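Bench Technician, Desktop Refurbishment (2 positions)
Sturnar – Hardware Recovery Section
Posted 6/2/21
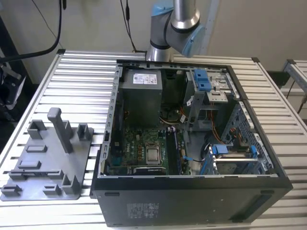 Position summary

Sturnar takes in retired office desktops, tests them, rebuilds the ones worth rebuilding and breaks down the rest for parts. The bench technician opens tower cases, removes and sorts components, cleans the chassis, installs tested parts and records the result. Work is done with the tower on its side on a slatted aluminum table, side panel off. Most units are mid-size towers with a full drive cage, a standard power supply and two to four memory slots.

The section processed 1350 towers last year. Current backlog is 242 units, most of them from the Sovura office closure. These are older machines with mixed configurations, and many arrive without a service record.

Duties

Check in each tower against the intake sheet. Note case condition, missing panels and any labels that cannot be read.
Remove the side panel and inspect the interior before any power is applied.
Remove drives and pass them to the data destruction station. No drive stays in a case overnight.
Read the power supply label and enter model, wattage and rail ratings in Titico, our parts database.
Remove coolers and processors, clean off old thermal compound, inspect sockets for bent pins or damaged contacts.
Pull memory, test it on the memory rig, bag it by size and speed.
Inspect boards for swollen or leaking capacitors. Failed boards go in the gray bin with a fault tag.
Rebuild graded cases to the build sheet, including cable routing, fan direction and drive bay hardware.
Keep bay handles, rails, screws and slot covers with the case they came from. Replacement plastic parts for older cases are hard to get.

Required

One year of hands-on work with desktop hardware, paid or unpaid. Home builds count if you can describe them in detail.
Able to identify common processor sockets, memory types and expansion slots by sight.
Correct use of a wrist strap and grounded mat.
Able to read small print on component labels, with or without magnification.
Able to lift 50 pounds and stand for most of a shift.
Basic typing and accurate data entry.

Preferred

Board-level soldering, especially capacitor replacement.
Experience with power supply load testers.
Forklift or pallet jack certificate.
Prior use of any barcode-based inventory system.

A degree is not required. Vendor certificates are accepted but carry no extra weight in scoring.

Work area

Benches are located on the ground floor of the Heydari building, north side. Each technician is assigned one bench with task lighting, a driver set, a parts tray and a label printer. Compressed air is used only in the dust booth. Safety glasses are supplied. Cut-resistant gloves are supplied and must be worn when handling bare chassis – stamped edges on older cases are sharp, mainly around the drive cage and the rear slots.

Hours and terms

Full time, day shift, 7:30 to 4:00 with a 30-minute unpaid lunch. Twelve-month contract with a review in March. Overtime is offered when a large lot arrives and is not mandatory. A signing payment of $2000 is made after the first 90 days. Hourly rate depends on test score and experience and is stated in the offer letter.

Selection

Applicants who meet the requirements are invited to a bench test. The test takes two hours. You will be given a complete tower and asked to strip it to the chassis, fill out a parts record, find two faults and rebuild it to a working state. Tools are provided. You may bring your own drivers, but powered drivers are not allowed during the test. Scoring covers accuracy of the record, handling of the processor and memory, and condition of the finished unit. Speed is scored last.

A short interview follows on the same day. Expect questions on static control, drive handling and what you would do with a part you cannot identify.

How to apply

Send a resume and a one-page list of the hardware you have worked on, with your part in each job, to Jirayu Sriwong, Section Lead, Hardware Recovery. Put "Bench Technician" in the subject line. Paper applications can be left at the Heydari building front desk in an envelope marked with the same title. Applications without the hardware list are not scored. The posting stays open until both positions are filled.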